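How to Clean and Oil a Wooden Tabletop (Without Making It Sticky)

Posted 11/04/2025 in Around the House

I've oiled our kitchen table five times now, and the first two times I got it wrong. The first time I used way too much oil and had forearms stuck to the table for a week. The second time I didn't clean it properly and sealed in a lovely ring of coffee. So this is the way I do it now, and it's pretty forgiving!

First, check what finish you've got. Put a few drops of water somewhere out of the way, like the corner nobody sits at, and leave them for ten minutes. If the water sits up in beads and the wood looks the same when you wipe it off, you probably have a varnish or lacquer, and oil will just smear around on top. Stop there, wash it with mild soap and have a nice afternoon. If the water soaks in and leaves a darker spot, you're good to go. (The spot dries out, don't panic.)

What you'll need

Mild dish soap and warm water
Three or four old cotton T-shirts, cut up
Sandpaper, 180 and 240 grit
A sanding block, or a chunk of scrap wood
Clear hardwax oil or a plain furniture oil
Gloves

I use the Umareo clear matte, the small can. I tried the Dollow one in July and it went on fine, but it turned our pale wood more yellow than I wanted. On a darker table I bet it would look great.

Step 1: Clear it and wash it

Take everything off. I mean everything, including the fruit bowl you plan to "just slide around." Wipe the table down with a cloth that's been dipped in soapy water and wrung out hard, then go over it again with clean water. Dry it right away with a towel and let it sit overnight. Damp wood and oil don't get along. 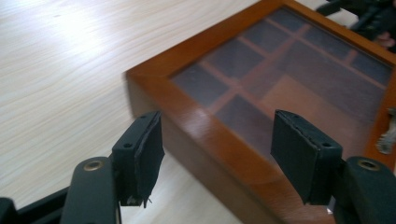 While it dries, read the back of your can. Some oils want two thin coats a few hours apart, some want a full day in between, and a few need to be stirred for a lot longer than you'd think. Mine has a layer of goop at the bottom that has to be mixed back in or the finish comes out streaky – ask me how I know.

Step 2: Sand lightly

Start with the 180 and go with the grain, always. Long, easy strokes, the whole length of the table if you can reach. You're only trying to knock off the fuzzy bits and the dull top layer. If your table is veneer, skip the 180 completely and go really gently with the 240, since the good wood on top can be very thin.

When it feels even under your palm, switch to the 240 and do it all again. Then vacuum, wipe with a barely damp cloth, and let it dry.

Step 3: Look at it from the side

Before I open the can I crouch down so my eyes are close to table height and look toward the window. Scratches that go across the grain show up like crazy in low light, and oil makes them stand out even more. Daylight is best for this. Our ceiling lamp hides everything.

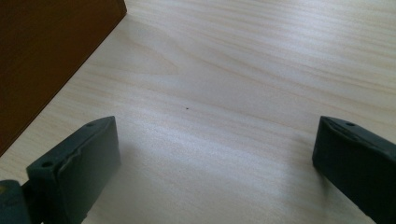 Pale wood grain in bright daylight.

Step 4: Oil, wait, wipe

Pour a little puddle, maybe two tablespoons, and spread it as far as it'll go. Keep adding small amounts until the top is covered. Wait however long the can says (mine says 15 minutes), then wipe off every bit that hasn't soaked in. Wipe more than feels right. If it's shiny and wet-looking, there's still too much on there.

Second coat goes on the same way, only thinner.

Step 5: Leave it alone

I give it a full day before we eat there and a week before anything hot or wet goes on it.

One more thing, and please don't skip it: oily rags can heat up and catch fire all by themselves. Lay them flat outside to dry, away from anything that burns, or soak them in water and put them in a metal can with a lid.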